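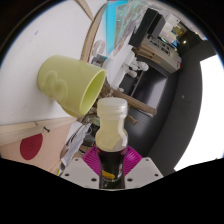

3.2 Handling of exhibits before trial

The cases in our sample were decided in the district court of Skarkombridge, and all of them concern an assault in or near a bar where the accused was a foreign citizen. We read 35 files. In 11 of them the accused left the country before the first hearing, and the evidence had to be kept until he returned or until the case was closed. In the file of Oláh this period was so long that the defense questioned every object on the list. Small containers caused most of these disputes. A plastic bottle with a ridged screw cap and a dark label band, of the kind in Figure 2, can be held by the sides of its upper body, so that the cap and most of the label are not touched, but the court rules do not say where an exhibit must be held. The clerks follow their own habit in this matter.

Figure 2. Small plastic bottle held upright between two ribbed fingers.

The bail amount was also of little help. In the Erkonow case it was set at 2,000 dollars, and the accused paid it on the same day. Baptiste argues that the amount should depend on the injury of the victim and on the ties of the accused to the country. We agree with the second point. The first one is more difficult, as the injury is often not fully known when bail is decided. We return to this question in Section 4, where the files are compared by length of delay.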